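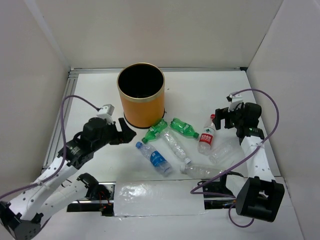 제목: Re: [생활나눔] 페트병 분리배출, 라벨과 뚜껑은 어떻게 하시나요
보낸이: Vittoria Messina
받는이: 생활나눔 메일링 리스트

Derek 님, 안녕하세요. 답이 늦었습니다. 질문하신 순서대로 아래에 적습니다.

Derek Pickering 님이 쓰신 글:
> 2월부터 Flatero 3층 공용 주방의 분리배출을 맡게 됐습니다.
> 페트병이 제일 많이 나오는데 사람마다 버리는 방식이 다릅니다.
> 라벨을 붙인 채로 넣는 분도 있고, 뚜껑을 따로 모으는 분도 있습니다.
> 초록색 병과 투명한 병을 같이 넣어도 되는지도 궁금합니다.
> 통은 하나뿐이고 원통형이라 금방 찹니다. 더 큰 걸 사야 할까요?
> Derek

1. 색깔
투명한 병과 초록색 병은 따로 모읍니다. 저희 건물은 투명 생수병과 음료병만 한 봉투에 담고, 색이 있는 병은 다른 플라스틱과 함께 내놓습니다. 라벨 색은 상관없습니다. 파란 라벨이든 빨간 라벨이든 떼고 나서 병이 투명하면 투명 쪽입니다.

2. 라벨
떼고 버립니다. 절취선이 있는 것은 손으로 바로 뜯기고, 접착식은 칼집을 한 번 내면 됩니다. 주방 서랍에 작은 가위를 하나 넣어 두었더니 라벨이 붙은 병이 많이 줄었습니다. 뗀 라벨은 비닐류로 보냅니다.

3. 뚜껑
병을 헹구고 눌러서 납작하게 만든 다음 뚜껑을 다시 닫습니다. 닫지 않으면 병이 다시 부풀어 자리를 차지합니다. 예전에 Assunta Cocco 님이 뚜껑만 따로 모으는 통을 두셨는데, 가져가는 곳이 없어져서 지금은 그냥 닫아서 냅니다.

4. 통
더 큰 통은 권하지 않습니다. 저희도 입구가 좁고 깊은 통을 썼는데, 바닥에 깔린 병을 꺼내려면 통을 뒤집어야 했습니다. 지금은 Villby에서 나온 중간 크기 통을 2개 놓고 하나는 투명, 하나는 유색으로 씁니다. 안에 100리터 봉투를 넣으면 너무 커서 바닥에 뭉치니 통에 맞는 봉투를 쓰세요.

5. 넘칠 때
행사가 있으면 병이 한꺼번에 나옵니다. 그럴 때는 통에 바로 넣지 말고 탁자 위에 전부 펼쳐 놓고 시작하는 편이 빠릅니다. 초록색 병부터 골라 옆으로 빼고, 남은 것에서 라벨을 뗍니다. 이미 찌그러진 병은 그대로 두어도 됩니다. 속에 음료가 남은 병은 개수대로 보냅니다. 지난번 Walitau 모임 뒤에는 Gianni Fabbri 님과 둘이서 390병을 이렇게 정리했습니다. 그날은 봉투가 모자랐습니다.

참고로 수거 장소가 건물마다 다르고 색깔 구분을 하지 않는 곳도 있다고 들었습니다. Flatero 쪽 기준은 관리실에 한 번 물어보세요. Mirko De Luca 님이 작년에 받아 둔 안내문이 있을 텐데, 이 메일을 보시면 목록에 올려 주시면 좋겠습니다.

Vittoria Messina 드림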